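Claveck Brings Two-Armed Sorting Stations to Its Drumside Returns Center

Housewares company will move 40 employees into new roles over the coming year, with no reduction in staff

DRUMSIDE, March

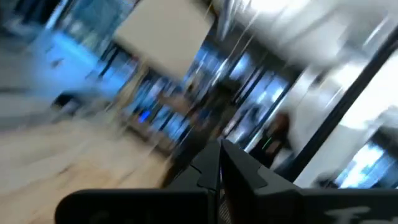
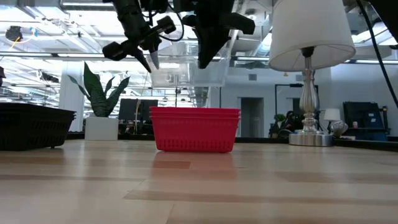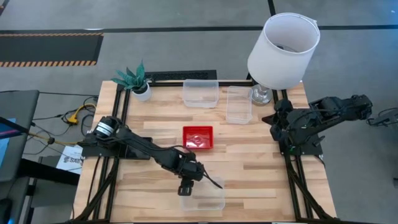
Robotic grippers at work for the Claveck returns program.

Reading time: 4 minutes

Claveck, which receives, sorts and repacks returned household goods for retailers, announced today that it will install two-armed robotic sorting stations at its returns center in Drumside. The stations will take over the repeated lifting and placing of baskets, bins and trays that has until now been done by hand at the sorting tables. The first two stations will enter regular service at the start of the summer schedule.

The decision follows a 23-week preparation period in which employees from the sorting, packing and inspection teams worked with the company's engineering group to define which tasks should be automated and which should remain with people. Employees on all shifts were invited to take part, and paid time was set aside for that purpose.

"The sorting table is where most of our people begin, and it is also where most of them have told us their shoulders and wrists hurt," said Rosalba Galli, Managing Director of Claveck. "We have listened to that for a long time. The stations will do the reaching and the lifting. Our employees will do the judging, the checking and the repair, and they will be trained and paid for that work."

What will change on the sorting floor

Under the current arrangement, an employee at a sorting table handles up to 800 items in a shift. Each item is taken from an incoming container, looked over, and placed in one of several baskets according to its condition. Employees rotate between tables every two hours, but the movements at each table are much the same.

At the new stations, two robotic arms will share a single work surface. One arm can steady or present a container while the other places an item in it, and the arms can also work separately on different containers. The range of goods the company expects the stations to handle includes plastic baskets, clear bins, trays and lids. Clear plastic has been given particular attention during preparation. It is common among the goods returned to Drumside and it is difficult for camera systems to make out against a pale surface.

Items that the station cannot identify will be set aside for a person. Fragile goods, including glassware and lamps, will continue to be sorted by hand.

Each station will be supervised by an employee with the new title of station lead. The station lead may stop the arms at any time, for any reason, and will not be required to justify a stop in writing. Output targets will not be assigned to individual station leads during the first year of operation.

Jobs and training

Claveck confirmed that no position at Drumside will be ended as a result of the program. The 40 employees now assigned to the sorting tables will be offered one of three paths: station lead, inspection and repair, or a transfer to the packing line at their present rate of pay. Those who become station leads or move to inspection and repair will enter a higher pay grade once they have completed training.

Training will be given during working hours by Dirnano, the engineering firm that is supplying the stations. The course covers safe entry to the work area, clearing a stuck or dropped item, basic care of the grippers, and the recording of faults. Course materials will be available in English, Italian and Polish, and employees who prefer spoken instruction to written materials may ask for it.

"We asked for the course to be taught on the floor, at the table, and that was agreed," said Aniela Kaczorowski, who represents sorting employees in discussions with the company. "There are people here who have sorted by hand for many years. They can tell from the sound of a lid whether it has a crack in it. We wanted that knowledge written into the new jobs. There are still points we want to settle, mainly the night shift allowance for station leads, and those talks are continuing."

The company and employee representatives will review the program after six months. The review will cover reported injuries, the number of stops, changes in working hours and the views of employees in each of the three paths. A summary will be posted at the center and given to all staff.

Preparing the stations

Dirnano has been responsible for selecting the arms and grippers and for setting up the tasks. During preparation, the firm's engineers spent several shifts at the sorting tables in Drumside, first watching and later doing the work themselves.

"A basket inside another basket is a simple thing for a person and a hard thing for a machine," said Evaristo Caputo, Lead Engineer at Dirnano. "The sorters showed us how they tilt the rim and let the lower one drop free. We changed our approach to that task after one morning with them. We expect to make further changes once the stations are in daily use, and the station leads will be the ones who tell us what is needed."

Noise, lighting and floor space were also considered. Sorting tables beside the new stations will be moved farther apart, and the walkway between the sorting floor and the break room will be widened. Natalina Sorrentino, Head of Health and Safety at Claveck, will approve the final floor plan before any station is switched on for regular work.

Next steps

The first group of station leads will begin training in the spring. Employees who wish to be considered should speak with their shift supervisor or with the personnel office. Length of service will be taken into account, and no previous technical experience is required.

Claveck will decide on additional stations for Drumside after the six-month review. The company has no present plans to introduce the stations at its Wilczyńska site, where returned textiles are handled.

About Claveck

Claveck provides returns handling, inspection, repair and repacking services for retailers of household goods. The company operates centers at Drumside and Wilczyńska.

Press contact

Carmela Pellegrini
Communications Office, Claveck
Drumside Returns Center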